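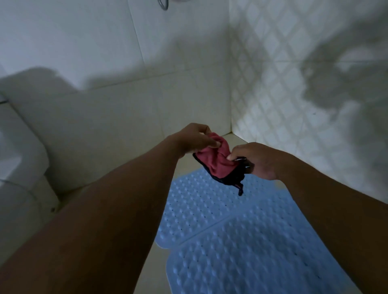 Page last changed: July 2023

Keep the laundry room

The building I live in, on the Ratside end of Zisemow, has 100 apartments and one laundry room in the basement. The owners want to close it. The plan is to put a small washer-dryer in every apartment, one of the all-in-one kind, and to turn the basement into storage lockers that can be rented by the month. A notice went up by the mailboxes in December and most of my neighbors seemed pleased by it. I was pleased too for a day or so. I now think it is a bad idea, and I think it is a bad idea in most buildings like ours.

I should say what the room is like. It has four large washers along one side, dryers stacked on the other, a long folding table with a burn mark on it, and a drain in the middle of the floor. The light comes on by itself and goes off too soon. There is a shelf where people leave books they are done with and half-used bottles of soap. I have lived in the building for seven years, and in that time the room has been painted once.

The case for closing it is easy to make. Carrying laundry down several floors is a chore. Sometimes the machines are full. Sometimes a person leaves a load in the washer and goes out for the evening. If you have a bad knee or a baby, the elevator ride with a heavy bag is worse than a chore. A machine at home means you can wash a shirt at midnight in your socks. I don't dismiss any of this. If I were asked whether I would like a washer in my own apartment, with nothing taken away in return, I would say yes.

But something is taken away, and the first thing is space. Our apartments are small. The plan puts the machine in the bathroom, where there is just enough room to turn around now. In the drawings the door has to be rehung so that it swings out into the hall, and the towel rail moves to a spot over the toilet. People who live in large houses may not see why this matters. When a home is small, each square foot is already in use for something, and a machine that runs a few hours a week takes up its share all week long.

The second thing is the quality of the washing. The machines in the basement are old commercial washers that were serviced for years by Leemans, a repair shop a few streets away. They are heavy, they spin hard, and they finish in half an hour. You can put a comforter in one. You can run three loads side by side and be done with a week's clothes before supper. The small machine in the plan is called the Korura, and the leaflet that came with the notice gives a long cycle for a small load, with drying on top of that. A family would be running it most days. A comforter would have to go out to a laundromat, and the nearest one to us closed.

So the person with the bad knee, who was meant to gain the most, ends up carrying the heaviest item of all farther than before. I have raised this with the building manager and was told that few people wash comforters. I think more people do than she supposes.
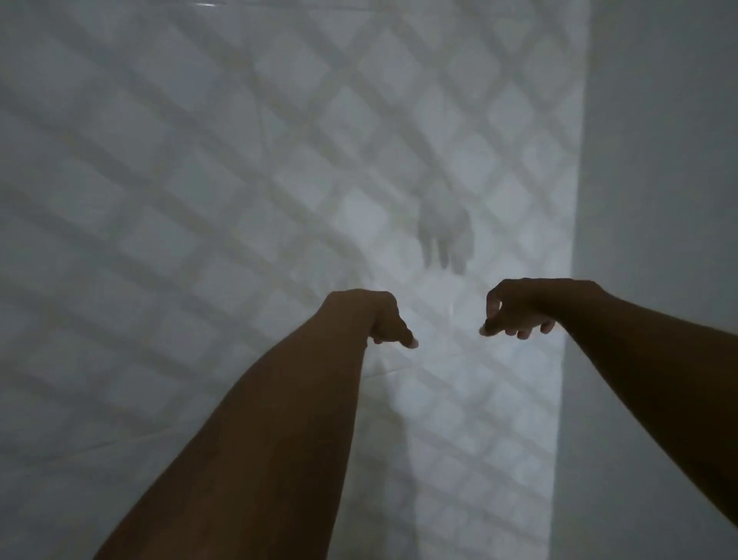 In front of the tiled wall.

Then there is damp. Washing and drying clothes in a small room puts water in the air, and any building of this age has trouble with damp already. Our vents are weak. In winter people keep the windows shut, and the paint over the tub starts to lift. A basement room with a proper vent and a floor drain was put there for a reason. When a hose fails in the basement, water runs to the drain and the janitor mops up. When a hose fails on the fifth floor it goes through the ceiling on the fourth. Spread that risk over every apartment in the building and it will happen sooner or later, and I expect the cost will come back to us in the rent.

Repairs are the other half of this. Right now, when a washer breaks, there is a sign on it for a few days and we use the others. It is a nuisance shared between all of us, so it is a small one. When the machine in your own bathroom breaks, you have no washer. You wait for a visit, you stay home for it, and there is a fair chance you will be told that a part has to be ordered. The owners will be keeping up a machine for every apartment where they now keep up a handful. I have not met anyone who thinks they are quick with repairs as it is.

I have left the social side until late on purpose, as it is the part people tend to get sentimental about. I am not going to claim that we are all friends down there. Mostly people look at their phones. Still, almost everyone I know in the building by name, I know from the laundry room. It is where I heard that the apartment above mine had a leak before it reached me. It is where I learned which of the two buses is worth waiting for. You can live for years on a hallway and only nod at the people on it, and then stand next to one of them while a dryer finishes and have a proper talk. The lobby doesn't do this, as people are on their way somewhere. The roof doesn't either – it's locked.

A building needs at least one room where people have a plain reason to be at the same time. It doesn't have to be nice. I have seen new buildings with lounges, and the lounges are empty, with good chairs in them. Clothes get dirty whether or not you feel like company.

There is a cheaper way to deal with most of the complaints. Add two dryers, as it is the dryers that hold things up. Put in a sign-up sheet for the evening hours, which a building I used to live in had and which worked well enough. Fix the light. Set a rule that a finished load may be moved to the table after 10 minutes, and post it on the wall so that moving it isn't rude. Let people who can't manage the trip ask for a machine of their own, and pay for those from what is saved. I would guess that is roughly a tenth of the building, and they should be first in line.

The owners say that apartments with a washer rent for more. I am sure that is true, and I think it is the real reason for the plan, along with the storage lockers. It is their building and they are allowed to want that. I would only ask that they stop calling it something the tenants asked for. We asked for the dryers to be fixed.

The comment period is still open. Forms are in the box by the mailboxes, and they can go under the office door at any hour.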